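Shared Kitchens and Shared Meals: what we learned at Bostarbridge
Student project report, submitted 28/05/2023

When our group first picked shared cooking in student housing as a topic, we thought it would be a fairly small piece of work, and a cosy one. We had all lived in residence, we had all eaten toast over the sink at midnight, and we wanted to know why some floors ate together and others never did. We handed out surveys in the two houses at Bostarbridge, Nosto and Lidus, and were very glad to get 194 back from the 202 we gave out (thank you to everyone who filled one in during exams!). 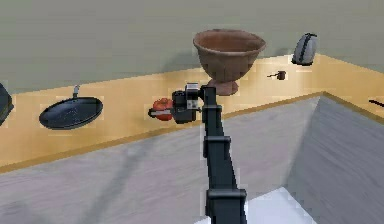
Cost came up before anything else. Students in Nosto told us they bought their vegetables alone and in small amounts, and a good deal of it ended up in the green bin by the end of the week. In Lidus, where one floor had started a common grocery kitty back in November, people wrote quite fondly about plain food - soup, rice, eggs. A red tomato like the one held up in front of the counter is the sort of thing that turned up in answer after answer, as the one fresh item people always meant to use and forgot. The kitty was three dollars a head for each meal, and most of those who paid in felt they ate better for it.

Washing up was the sorest point, as you might guess. We had left a good big space on the form for comments and people filled it right to the margins, some of them carrying on over the back.

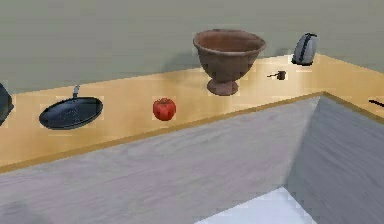 One resident of Lidus wrote that the dishes were never really the trouble, and that what wore her down was having to ask the same neighbours again and again. She would happily have washed everything herself, she said, if someone had only stayed to chat while she did it. We read that comment out at our next meeting and it changed how we looked at the rest of the answers.

We went back and sorted the comments again, this time by whether they were about the chore or about the company. It took us two long evenings and rather a lot of tea, but it was worth doing.

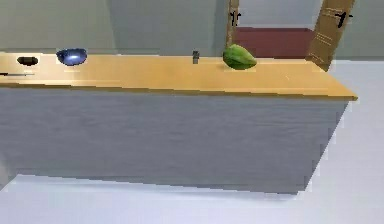
Company won by a fair way. Of the comments we could place, 50 spoke of loneliness at mealtimes in one form or another, often tucked in at the end after a grumble about cupboards or the smell of someone's fish. First-years mentioned it most. Several said they would join a shared supper if they were invited by name, but wouldn't answer a poster.

With that in mind, we asked the Nic Giolla fund for a small grant to run a trial supper on each floor of Nosto next term. Our plan is to keep the menu simple, put written invitations under doors, and have the cooks change every time so that no one feels stuck with it. We would also like to repeat the survey afterwards, with a clearer question on food waste, as our first one was muddled and quite a few people skipped it.

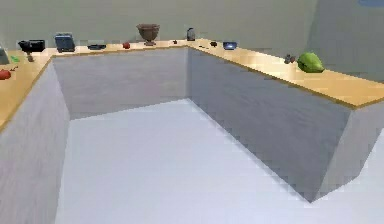 Figure 4. U-shaped kitchen layout with wooden countertops and plain grey cabinet fronts.

Our thanks go to both houses for putting up with us at their doors, and to the Lidus floor that fed us when we came to collect the forms. The blank survey and the grocery kitty record are attached at the back of the printed copy.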